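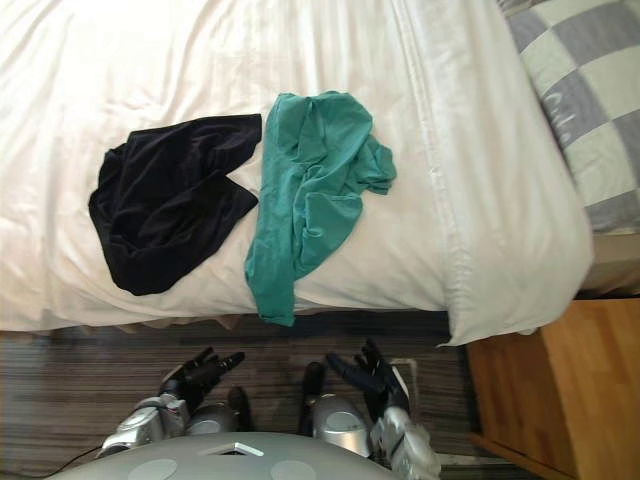

Flelden All-Season Comforter Insert – White

The Flelden is a plain white comforter insert from Tokwood, made for sleepers who want one cover on the bed most of the year. It can go inside a duvet cover or be used as it is with a top sheet underneath.

Shell: cotton, 433 thread count
Fill: down-alternative polyester
Color: white only
Sizes: Twin, Full/Queen, King
Corner loops: yes, all sizes
Care: machine wash warm, tumble dry low

Warmth

Tokwood sells 3 weights of comforter. The Nesine is the light one, for summer or for people who run hot. The Flelden is the middle weight and suits a bedroom kept in the 60s at night. The Ait Ali is the heavy one and most people find it too much outside of January and February. If you are between two weights and share the bed, go with the lighter one and keep a blanket at the foot.

Construction

The fill is held in sewn-through boxes so it does not slide down to one end. The boxes are closer together than on our older version, and the stitching has been doubled at the corners, where most of the returns came from. The edge is finished with self-fabric piping. Loops are flat cotton tape and fit the ties in any standard duvet cover.

The shell is a percale weave. It feels crisp at first and softens over the first few washes. It wrinkles more than sateen does – if that bothers you, take it out of the dryer while it is still a little warm and spread it on the bed right away.

Sizing

Measure your mattress across the top and down both sides before ordering. A Full/Queen covers a standard queen with a modest drop on each side. On a mattress deeper than 14 inches we suggest the King. Duvet covers should match the insert or be up to 2 inches smaller, which keeps the corners full.

Washing

Use a large front-loading machine, 20 pounds capacity or more for the King. Skip bleach and fabric softener. Dry on low with a couple of clean tennis balls and stop halfway to shake it out. Drying takes about 3 hours in a home dryer. Do not store it until the fill is dry all the way through.

Shipping and returns

The comforter ships vacuum packed and needs a day to reach full loft. Unwashed items can be returned in the original bag. Hotels and rental owners can ask for case pricing; orders over $1000 ship free within the lower 48 states. King is back in stock in April.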